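Roltside Folding Set

Version 3 of the shirt-and-towel data from the Roltside robotics club. We're a student club, we meet after classes, and for the past year we've been teaching two robot arms to fold laundry. It's slow, it's fiddly, and we love it!

Maintainers: Fung-ping Lai (recording, arm setup) and Oi-ling Liao (labels, scripts, this file)
Last updated: January 27, 2021

What you get

216 episodes in total. 166 of them are marked "clean", meaning the person driving the arms finished the fold without starting over. The rest are marked "retry" and we kept them on purpose, because a lot of the fun stuff happens when a corner slips and somebody has to go back for it.

Each episode folder holds wrist video for both arms, one video from the fixed camera, joint positions, gripper opening, and a short text note from the driver. The notes are uneven. Some say "good" and some run on for a paragraph about one sleeve.

Folders

fida: towels and flat cloths, the place to start
hsieh: T-shirts, much harder, our favorite
anesar: mixed cloths pulled from a bin

Loading it

Run load_episode.py with a folder name and an episode number. Add --retry if you want the messy ones too. The script skips any episode with a missing joint file and prints its number, so check the output before you train on anything.

Known problems

Twelve episodes in hsieh have the left and right wrist videos swapped. They're listed in swapped.txt and the loader fixes them for you, but if you read the files directly you'll have to do it yourself. Bright light washes out parts of some wrist videos. Driver notes from October use our old label names (grab, lift, lay), and Oi-ling is still converting them.

Pink cloth, wrist view and fixed camera
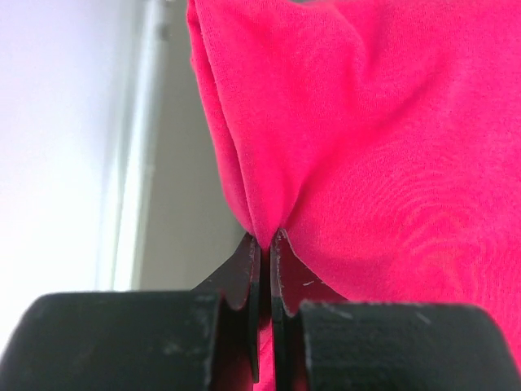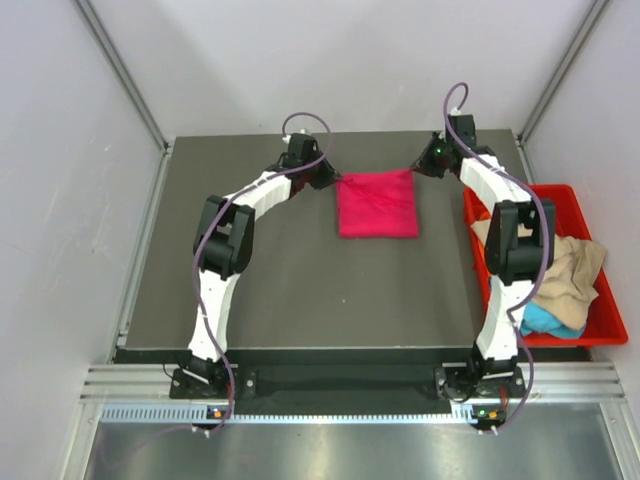
Can I use only the fixed camera video?

You can, and the loader has a --fixed-only option for it. Our own models did better on the towels than on the T-shirts that way, so try the fida folder first and tell us how it goes!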